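Ticket: Scheduled exports missing rows after upgrade
Status: Resolved
Product: Testeo Inventory, hosted
Opened by: Nusrat Barua, El-Sayed Kitchen Supply
Opened: March 2026

Initial report

Our nightly stock export stopped including every item after we moved to the new release. The export is a CSV that goes to our bookkeeping system, Grindadell, over SFTP. It should contain one row per active item. Since the upgrade the file stops at 2,000 rows plus the header. The job log says "Completed" and there is no warning.

Grindadell treats any item missing from the file as discontinued, so we now have cookware lines marked as discontinued that are on the shelf and selling. I have turned off the import on that side until this is fixed.

What I have tried so far:

Ran the export by hand from the Reports page. The file is complete.
Ran the scheduled job with "Run now". The file is short.
Deleted the schedule and made a new one. Short again.
Changed the output from CSV to tab-delimited. Short again, same last row.

The manual export and the scheduled one use the same saved report, so I don't think the filter is the problem.

Reply from support

Thank you for the detail. Please send the job ID from the last scheduled run and tell us which account the schedule runs under. You can find both under Admin, Jobs, History. Please also check whether the saved report has a sort order set.

Reply from Nusrat Barua

Job ID sent through the secure form. The schedule runs under our service account, which has the Reports role and nothing else. The saved report is sorted by item name, ascending.

I tested one more thing. I cleared the sort order and ran the job again. The file was still cut at the same length but the last row was a different item. So the items themselves are fine — it is the length that matters.

I also logged in as the service account and opened the report in the browser. It shows the full list if I keep paging through. When I press Export from there I get the short file. When I do the same under my own login I get the full one. My login is an Admin. 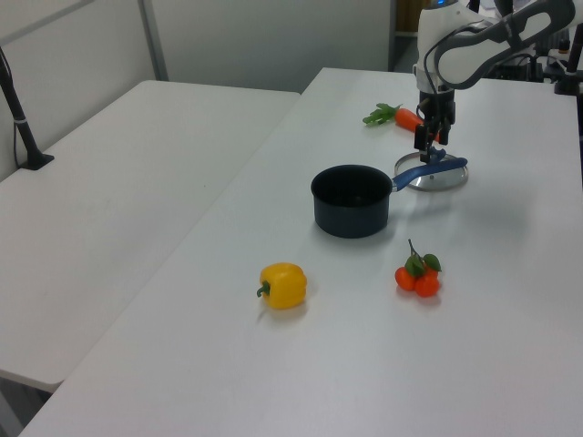

Reply from support

That narrows it down. The new release added a row limit for each role. Admin has no limit. Other roles were given a default limit when your site was upgraded. The limit is applied when the file is written, which is why you still see every item on screen.

To check it, go to Admin, Roles, Reports, and open the Limits tab. Look for "Maximum rows per export". A value of 0 means no limit. Please change it to 0, save, and log the service account out of all sessions. The old value is kept for as long as a session is open.

Reply from Nusrat Barua

There is no Limits tab on the Reports role. I have Details, Members and Permissions. I looked at the other roles too and they are the same.

Reply from support

Sorry about that. The tab is hidden unless "Show advanced role settings" is turned on under Admin, Site, Display. The upgrade turns this off. Once you switch it on you will need to reload the page.

Reply from Nusrat Barua

Found it. The value was 2000. I set it to 0, saved, and ended the sessions for the service account. The first run after that failed with this message:

EXPORT-23: destination rejected file (size check)

Nothing was written to the SFTP folder. The folder is on a server run by our hosting company, Tromeo.

Reply from support

EXPORT-23 means the server at the other end closed the connection before the file was finished. Please check the quota on the folder. If the short files were never cleared out, they may have filled it.

Reply from Nusrat Barua

It was the quota. Every test run had left a dated copy in the folder, and Grindadell only removes files once it has imported them, so with the import off they piled up. I deleted the old copies and asked Tromeo to raise the quota. They did it the same afternoon.

The scheduled job has now run on its own for 4 nights. Each file has the same number of rows as the manual export. I turned the Grindadell import back on after the second night and the items marked as discontinued went back to active without any manual changes, except for two that someone here had already re-created by hand. I merged those.

Two requests before you close this. Please have the job log show a warning when a file is cut by a limit. "Completed" is misleading. And please add the row limit to the upgrade notes — I went back and read them again and it is not mentioned.

Reply from support

Both have been passed to the product team. The warning is planned for the June release. The upgrade notes have been corrected and now list the role limits and the display setting. Closing this ticket. Reply within 23 days to reopen it.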